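Cell 2 notebook, January

Rules for tags, cables and working near the arm

I am writing this entry longer than usual. We had three versions of the rules in this notebook and they do not agree with each other. The printed version by the door is from before the Gellex shelf was moved, so please do not follow it. I will replace it when this text has been read by everybody in the group.

Start of session, 9:40. Controller on, brakes released, speed limited to the slow setting. I keep the slow setting for the whole first hour. The manual from Grundow for the cell has no rule about it, but last autumn we had a contact with the table at normal speed and the finger had to be straightened.

First, the tags. Every object that goes on the table carries markers. The sheet with the grid lies flat and the objects stand by it. Rules as I apply them now:

A marker must have its full white border. If somebody cuts the border with scissors to make the band fit, the detection gets weaker, and at a flat angle it is lost completely. I measured this in the old series and I do not want to measure it again.

On a round body, one marker is never enough. When the object turns a little, the marker goes around the side and the camera sees a narrow shape. Put several on the band, so that one of them is always facing well.

Never repeat an ID inside one session. The list of used IDs is on the inside cover. We are at 17 now. Write the new one before you print it.

The paper sheet must not have a fold. If it has a fold, print a new one. Do not iron it flat with the hand and hope.

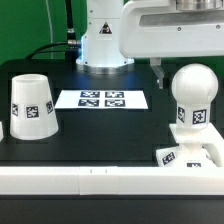
Cell 2, tagged objects and grid sheet near the arm base.

Second, the cables. The black cable at the arm base must make a wide curve and stay toward the back of the table. The connector is turned by hand until it stops, without a tool. I check it before power on, with the hand, not only with the eyes. In the Priltico cell one loose connector cost them two days of looking for a software error, and the software had no error.

Thin cables are a different matter. I would like to have no hanging cable inside the reach of the arm. At the moment I only accept them behind the work area, on the side where the arm does not travel. If you change the program so that the arm goes to that side, the cable must be moved first and the change written here.

Third, the limits. The virtual wall is set at the rail, with a margin on our side of it. Please do not make the margin smaller to reach an object. Move the object. I know this is slower. When the wall is changed, the old value stays in the notebook with one line through it, so it can still be read.

The blue light: with our configuration I treat it as "arm may move". It does not matter if the program is stopped. Hands stay behind the rail until the light has changed and you have said it aloud to the other person. When you are alone you say it aloud too. It feels silly in the first week and after that you do it without thinking.

10:55. Ran the check routine, 400 poses over the table. Two poses were rejected by the planner, both near the edge, same as before. I leave them in the list, because a rejected pose is also a result and I want to notice if the number grows.

Fourth, the pictures from the wrist. These rules are newer and I am less sure about them, so comments are welcome.

Do not use a wrist image for the pose estimate while the arm is moving. Wait until the arm reports stop, then wait again for the settling time in the settings file. A marker that is smeared can still give a detection, and this is the dangerous case. No detection is easy to handle. A wrong pose goes into the grasp and we learn about it when the finger is on the wrong side of the object. 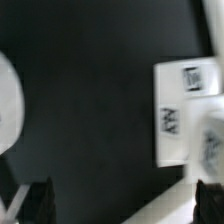
For blurred frames the practice is: keep them, set the flag "motion", exclude them from the estimate. Do not delete. The archive has 2,829 wrist frames at this moment and the flag is missing in the older part. I will go through them in small portions. If you have a free quarter of an hour while the routine runs, you can take a portion also, but write the first and last number in the table so we do not do the same work twice.

Also for the wrist: objects should not overlap from the approach direction. If one object hides a part of the marker card, change the approach or change the layout. I prefer to change the layout. The Yensuk guideline says a marker with any covered corner counts as not visible, and I think we should take the same rule. It is strict, but it is easy to remember.

Fingers: look at both tips before the session and after it. Scratches are allowed. A step that you can feel with the nail is not allowed. Write the side, left or right, always as seen from the operator chair. In the old entries some people wrote it as seen from the arm, and now these notes have little value.

12:20. Stopped for lunch, emergency stop pressed, key taken out. The key goes in the drawer and not in the pocket. This was my own mistake in the past, I took it home.

Open points:

Settling time. The value in the settings file was chosen with the old fingers. Should be measured again with the present ones.

Tag on the lower block of the stacked object. From low camera positions the rail can cover part of it. Either raise the object or put the tag higher. I did not decide yet.

Printed rules by the door. Waiting for comments, then I print.

Please write comments under this entry with your initials, and do not change the text above them.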